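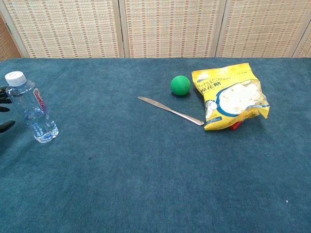 Issue 189, page 19

How to look after a robot hand

Robots in films save the world before lunch. Robots in Dernalville spend most of the morning being wiped.

The robot in this article has one job. It picks things up off a table and puts them down again, so that the people who work with it can find out what it is good at and what it makes a mess of. You do this too, of course, but you have had years of practice and you started with biscuits.

Rehema Muli sets the robot up each day. Before anything moves, she cleans the fingers. They are black, and they have to grip, and a greasy finger grips about as well as you do after chips. She uses a cloth and a drop of soapy water, then a dry cloth, and she goes right into the corners, where fluff likes to live.

Next come the screws. A robot hand opens and closes 300 times on an ordinary day, and every time it does, the screws get a tiny shake. A shaken screw slowly unwinds itself. Rehema tests each one with a little key, turning it gently until it stops. If you turn too hard you can ruin the screw, and then you have to telephone Ketill Østergaard, who will sigh at you from Gremcombe.

Then the hand has to be told where it is. This sounds daft. You know where your hand is even with your eyes shut (try it now, but put your drink down first). A robot has small sensors in its joints instead, and they can drift, so that it believes its fingers are in one place when they are really 3 millimetres to the left. Three millimetres is nothing if you are picking up a sofa. With a table knife, it is the difference between picking it up and poking the table.

To put this right, Rehema sends the arm to a spot she has measured with great care, and tells the robot, "You are here." The robot believes her. It is a very trusting machine.

Now for the table. The cloth is teal and slightly fuzzy, and it gets looked after nearly as well as the robot. It is brushed flat with the sort of brush you use on a school blazer. A ridge in the cloth can tip over a bottle, and a rolling ball will go wherever a ridge tells it to.

And so to the things on top, which look like the packed lunch of somebody with odd habits. Each one is difficult in its own way.

The water bottle is see-through, and see-through things are hard for cameras, which tend to notice the blue cloth showing through the water. It is also squashy. Squeeze too little and it slips. Squeeze too much and it crumples.

The green ball is easy to spot and easy to lose. Touch it on one side before the other and it is off to Itdale.

The steel knife is shiny and lies nearly flat, so the fingers have to come down very close to the cloth without scraping it. Shiny things also throw light back at the camera, and the robot may see a bright streak where you would see cutlery.

The marshmallows are the worst. The bag is crinkly, so its shape changes whenever it is touched, and the marshmallows shuffle about inside. They must also not be eaten by the staff. Ketill has put this in writing.

When something goes wrong, the first rule is to press the big stop button, and the second rule is to keep your own fingers well away until the arm has been switched off. Only then does anybody look for the trouble. Usually it is a loose cable. Sometimes it is fluff again.

At the end of the day the fingers are opened wide and the arm is parked. Rehema writes down anything that squeaked.

COMMENTS

Saha_reader: My brother turned a screw too hard on his bike and now the bell is stuck on. I showed him this.

Mrs T, Gremcombe: Class enjoyed it. We have now tried the shut-eyes test and one of us missed her own nose.

pip9: does the robot get to keep the marshmallows

Rehema M: No, pip9. They go back in the cupboard and the cupboard has a lock.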